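3.2 Household textiles and how long they are kept

The household survey was carried out in two districts, Dralelcombe and Fotevdale, which differ in income and housing age but share the same municipal waste service. A total of 884 households returned the first questionnaire. Of these, 388 agreed to keep a textile diary and 725 answered the follow-up on storage and disposal, so the diary group is the smaller of the two and should be read with that in mind. Diaries were checked for missing pages and coded by Obura using the Kioko scheme, with a second coder working through a sample of the entries.

Respondents were asked to record any item of cloth that left regular use, whatever the reason. Regular use was left to the household to define. Earlier drafts of the questionnaire set a fixed period without use, but pilot respondents found this hard to apply to seasonal goods such as blankets and heavy curtains, and the fixed period was dropped.

Most diary entries did not describe disposal at all. The item had been moved – from a bed to a closet, from a closet to a box, from a box to a relative's garage. We call this stage holding. It is poorly covered in waste statistics, which begin when a bag reaches the curb or a collection bin. Clothing was held for shorter periods than bedding, and bedding for shorter periods than cloth with no present use, such as offcuts and old table linen.

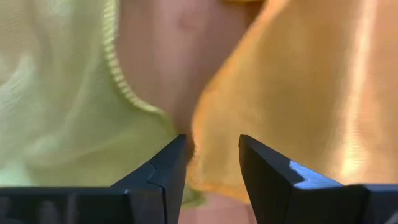 Figure 2. Layered fabric with a pale peach surface.

Layering matters for the analysis in a practical way. Cloth kept in layers is hard to review without taking the whole pile apart, and several respondents wrote that they had forgotten what was near the bottom. When asked in the follow-up to name the items in one storage place before opening it, households did better with clothing than with bedding. Items they failed to name were also more likely to be given away once found. We did not ask for weights, and the results can't be converted to tonnage without further work.

The two districts differed less than expected. Fotevdale households reported more storage space and somewhat longer holding, but the gap narrowed when household size was taken into account. Access to a car had a clearer effect. Households without one tended to wait for a neighborhood collection, and the diaries show a cluster of entries in August, when the Helel collection van made its stops in both districts. Whether the van brought forward disposals that would have happened later anyway is a question the diary period was too short to settle.

Reasons for keeping cloth were coded separately and are reported in Section 3.3.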